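4.2 Der Greifer im Alltag

Beim Handgreifer von Plarico war ich zuerst skeptisch, das gebe ich gern zu. In Abschnitt 3 habe ich ja schon über den Karton geschimpft (keine Schraubenliste!), aber als das Ding montiert war, hatte ich nach 15 Minuten meine ersten brauchbaren Demonstrationen zusammen. Mit dem älteren Set von Morin habe ich dafür im Dezember einen halben Nachmittag gebraucht, und da lief die Kalibrierung noch nicht mal sauber durch.

Geprüft habe ich vor allem das Greifen von Alltagssachen auf einem Tisch, auf dem auch anderes herumsteht. Leere Labortische kennt man aus den Datenblättern zur Genüge. Durchsichtige Flaschen sind dabei mein Lieblingsfall: Der Rand ist im Bild schwer zu finden, die Wand gibt nach, und wenn man zu hoch ansetzt, kippt alles. Ich fasse deshalb weit unten an, mit beiden Fingern gleichzeitig, und hebe erst nach einer kurzen Pause an (Griffposition siehe Abb. 5). Diese Pause hat in der Auswertung mehr gebracht als jede Änderung an der Öffnungsweite, das hat mich wirklich überrascht! 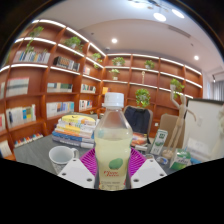

Abb. 5: Saftflasche mit weißem Schraubverschluss zwischen den weißen Fingern des Handgreifers, zwei Aufnahmen am selben Tisch. Im unteren Bild sieht man auch die gerippten Griffpolster.

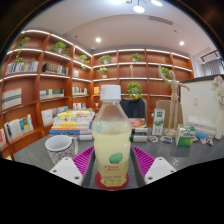

4.3 Was mir am Kit gefällt und was nicht

Insgesamt habe ich 400 Demonstrationen aufgenommen, verteilt auf 7 Aufgaben. Die Finger sind leicht, und nach einer Stunde tut einem das Handgelenk noch nicht weh (bei Morin schon). Die Polster lassen sich ohne Werkzeug wechseln, allerdings muss man beim Einsetzen ordentlich drücken, und ich habe mir dabei einmal den Daumen geklemmt.

Weniger begeistert bin ich von der Software. Astness, das mitgelieferte Programm, sortiert kurze Aufnahmen stillschweigend aus, und die Schwelle dafür steckt in einer Konfigurationsdatei, die im Handbuch gar nicht vorkommt. Fünf Aufnahmen musste ich von Hand zurückholen. Wer mit dem Format von Bandow arbeitet, braucht außerdem einen Umweg über ein eigenes Skript; meins liegt im Anhang, schön ist es nicht, aber es läuft.

Zum Preis kann ich nur sagen: für eine kleine Gruppe wie unsere geht er in Ordnung, solange man die Ersatzpolster gleich mitbestellt. Die Ergebnisse der trainierten Modelle folgen in Abschnitt 5, getrennt nach Aufgabe.

15 Kommentare · 7 Mal geteilt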